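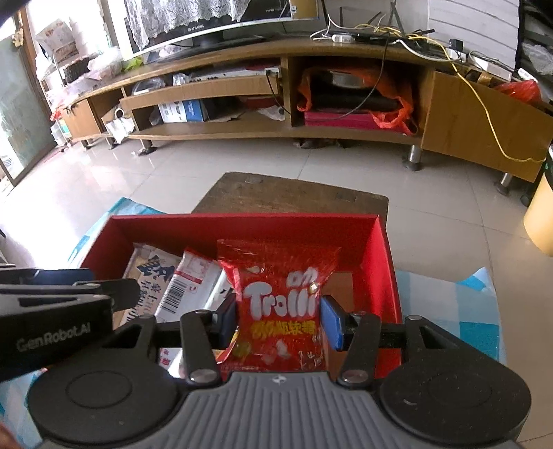

September, 11:40 p.m.

Tea gone cold again. I spent the whole evening on the rate thing and I still don't know if I'm any smarter for it. The central bank left everything where it was, same as last time, and the radio had two people arguing over whether that was brave or lazy. I sided with whoever was talking, so that's how useful I am.

Noémi called at 5 to ask if I'd seen the wage numbers (I had, I just hadn't understood them). She thinks pay is finally catching up with prices, at least in the cities. I said tell that to anybody at Tindurero! We got one raise in two years and it went straight into the rent. She laughed and said I'm a sample size of one. Fair enough, but I'm the one I have to feed.

Went through the household notebook after that. Electric bill was 126, and last September it was 194, so either I've gotten good at turning off lights or the new tariff really did kick in. I want to believe it's me. Groceries are the ugly column, mostly butter and coffee. I've been going to Hegedűs for vegetables and I do think it's cheaper, though the tomatoes were kind of sad this week.

Dénes Csonka stopped by to drop off the drill and stayed an hour, as he does. He's moved his savings out of the regular account and into a 4 percent deposit and now he talks like he runs a fund. He thinks I should lock mine up before the banks start cutting. Maybe! But if the car dies in the winter I'd want that money where I can reach it, and the car has been making its noise again. I told him I'd look into it. I have the Clinus brochure here on the table and the small print goes on for pages. There's an early withdrawal fee I can't work out at all, I'll ask Noémi.

Also Festurix is hiring again, Dénes says, second shift mostly. In spring they were letting people go. So which is it, are we recovering or not? I'd take days there, not nights.

Need to call about the car. And buy stamps.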